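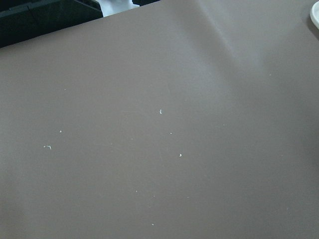 *Work surface, near view.*

# Brimo stamp index

Lookup table for rubber and clear stamp sets, keyed by set name and ink type. Current build has 3601 rows - 3000 from the Arnomora list, the rest typed in from Prillen sheets.
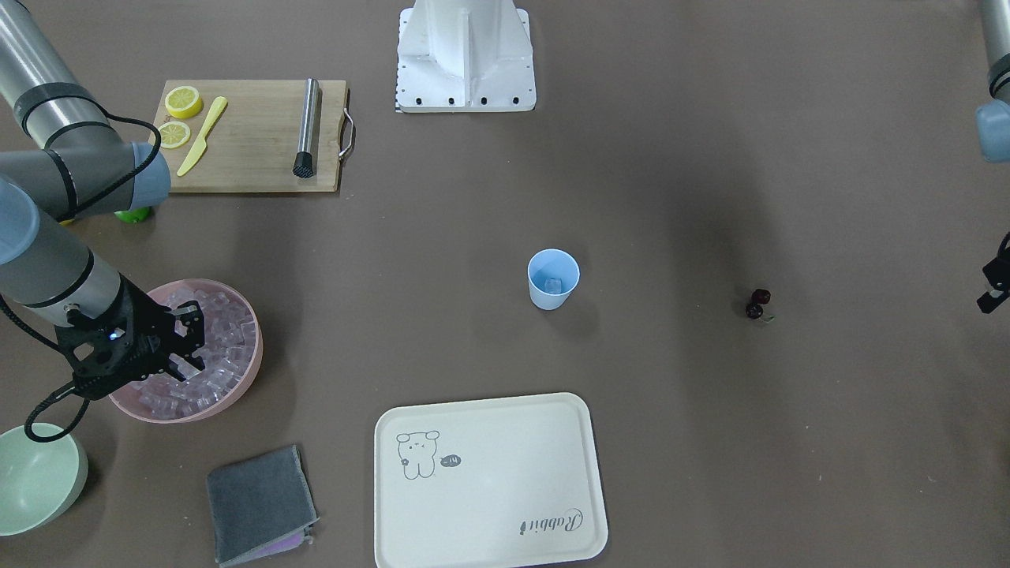
*Tabletop with ice in a pink bowl.*

## Fields

- `set`: name as printed on the pack
- `ink`: dye, pigment or embossing
- `size_in`: longest side, 2 decimals 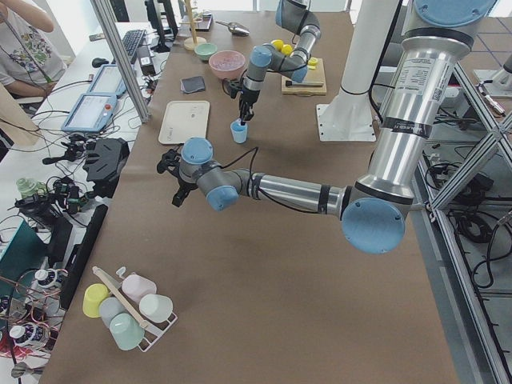 *Long table, brown kraft paper.*

## Known issues

Hong sets released in March have no `ink` value.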